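4. La mesa como escenario: resultados y discusión

4.1. Lo que hay encima y lo que hay alrededor

El corpus descrito en el apartado anterior reúne 50 viñetas editoriales sobre la subida de los precios de la alimentación, publicadas en el diario Narier y en el semanario Fatis. La pregunta con la que se abordó la codificación era modesta: dónde sitúan los dibujantes la inflación cuando tienen que meterla en un rectángulo antes de las siete de la tarde. La respuesta es igual de modesta. En 35 viñetas la sitúan en una mesa de cocina.

Las quince restantes se reparten entre el carro de la compra (seis casos), la cartera con mariposa (cinco) y un grupo residual de cuatro que los codificadores acordaron llamar «otros» tras una discusión más larga de lo que merecía. En él figura un globo aerostático con forma de calabacín cuyo significado sigue abierto.

La mesa presenta ventajas técnicas evidentes. Se dibuja con tres trazos, cabe en el formato apaisado de ambos medios y permite sentar a la familia entera, unidad de cuenta preferida del género. También deja a mano una superficie horizontal sobre la que colocar la factura, que en el corpus se extiende a menudo hasta el suelo y en un caso sale por la puerta. La literatura sobre metáfora visual suele explicar estas elecciones por su densidad simbólica: la mesa es el hogar, el hogar es la nación, y la nación cena tarde. No discutimos esa lectura. Nos limitamos a señalar que ninguno de los dibujantes entrevistados la mencionó espontáneamente, y que cuando se les mencionó a ellos la recibieron con cortesía.

4.2. El mantel como marcador de clase

Más interesante resultó una variable que no figuraba en el libro de códigos inicial y que hubo que añadir a mitad de camino, con la consiguiente relectura de todo el material. Las mesas de la inflación llevan mantel. Las mesas de otras viñetas de los mismos autores (negociaciones, consejos de ministros, cumbres) están desnudas o, si el presupuesto del anfitrión lo permite, cubiertas por un paño liso con micrófonos.

El mantel doméstico del corpus es casi siempre de cuadros. Funciona como abreviatura de una clase media sin coordenadas precisas, que come sopa y mira con alarma un huevo. La abreviatura es tan estable que sobrevive a los cambios de dibujante, de década representada y de producto encarecido. El aceite, la mantequilla y el azúcar han pasado por el mismo mantel sin dejar mancha.

Lucyna Zawadzka, autora de buena parte de las viñetas de Narier, fue entrevistada dos veces y en ambas se mostró escéptica ante nuestra nueva variable. Su explicación de los cuadros fue de orden práctico: «Son líneas rectas que se cruzan. El día que pongan precio a mis horas dibujaré encaje». Preguntada por la posibilidad de que el motivo transmitiera una nostalgia por la estabilidad de precios de la posguerra, pidió que se le repitiera la pregunta y después ofreció café.

La excepción es la viñeta publicada el 15 de octubre, en la que Zawadzka sustituyó los cuadros por un estampado de fruta. El dibujo muestra a un matrimonio que cena el mantel: él pincha una cereza impresa con el tenedor, ella le advierte que deje algo para los niños. El pie no menciona la inflación, ni el gobierno, ni el consejo municipal de Birkstead, que esa semana había aprobado una declaración de preocupación por la cesta de la compra. Fue la única pieza del corpus que generó cartas al director en cantidad apreciable, y la mayoría se ocupaba de la cereza.

Los lectores se dividieron en dos grupos. El primero entendió que la fruta fresca se había vuelto un bien decorativo y felicitó a la autora por decirlo. El segundo entendió que la autora se burlaba de los manteles de fruta, de quienes los poseen y, por extensión, de las madres de quienes escribían. Un corresponsal aportó el precio pagado por el suyo. La dirección de Narier publicó una muestra equilibrada de ambas posturas, decisión que no satisfizo a ninguna.

4.3. Del motivo al objeto

El episodio obliga a tomar en serio algo que el análisis de viñetas suele dar por resuelto: la relación entre el signo dibujado y el objeto que el lector tiene en casa. Los cuadros son un signo gastado, y nadie reconoce en ellos su propia cocina. El estampado de cerezas, en cambio, existe con un grado de particularidad que el cuadro perdió hace tiempo (figura 1). Quien tiene uno así lo sabe, y sabe quién se lo regaló. 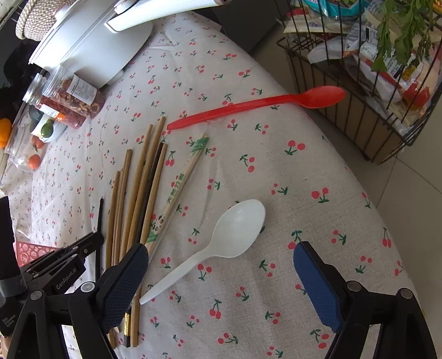 Figura 1. Mantel de color crema con estampado de cerezas rojas y tallos verdes, sobre una mesa de contorno redondeado.

Proponemos llamar «exceso de referente» a esta situación, conscientes de que la disciplina no andaba escasa de términos. Se produce cuando un detalle introducido como atrezo resulta lo bastante específico para que una parte del público lo lea como alusión personal. El efecto no depende de la intención de quien dibuja. Según Zawadzka, las cerezas entraron en la viñeta por una razón de legibilidad: eran la única fruta que seguía pareciendo fruta al tamaño en que se imprime la página de opinión. Las fresas, probadas en un boceto previo, parecían chinches.

El semanario Fatis ofrece un contraste útil. Sus viñetas sobre precios, menos numerosas, evitan casi por completo el detalle textil y confían en rótulos: la mesa lleva escrito «ECONOMÍA FAMILIAR», el pan lleva escrito «PAN». El procedimiento protege contra cualquier exceso de referente, aunque no está claro que proteja contra nada más. En el periodo estudiado no consta una sola carta al director sobre estas piezas, dato que la redacción de Fatis interpreta como señal de consenso.

4.4. Limitaciones

El corpus es pequeño y procede de dos publicaciones que comparten imprenta y, durante parte del periodo, también corrector. La hemeroteca Walczak, de donde se obtuvieron los ejemplares, no conserva los números de enero de Fatis, y su catálogo atribuye la ausencia a «préstamo interno» con una firma ilegible. Las viñetas perdidas podrían alterar la proporción entre mesas y carros, si bien lo conocido del semanario invita a suponer que, en caso de contener una mesa, lo indicarían por escrito.

La variable «mantel» se codificó en una segunda ronda, cuando los codificadores ya habían desarrollado opiniones al respecto. El acuerdo entre ellos fue alto para la presencia o ausencia de tela y claramente menor para el estampado, sobre todo en las reproducciones en blanco y negro, donde un cuadro fino y un gris de trama son difíciles de separar. Los casos dudosos se resolvieron a favor del cuadro, lo que puede haber inflado su peso en los resultados; el verbo se emplea aquí en sentido técnico.

Las cartas al director, por último, son una fuente conocida por su entusiasmo desigual. Solo disponemos de las publicadas y de un paquete de inéditas que Narier facilitó sin los sobres, por lo que no fue posible establecer la procedencia de sus autores ni descartar que dos de ellas salieran de la misma casa. La caligrafía sugiere que sí. El análisis detallado de este material se reserva para el apartado siguiente, junto con la respuesta que Zawadzka dibujó para sus lectores y que la dirección prefirió aplazar.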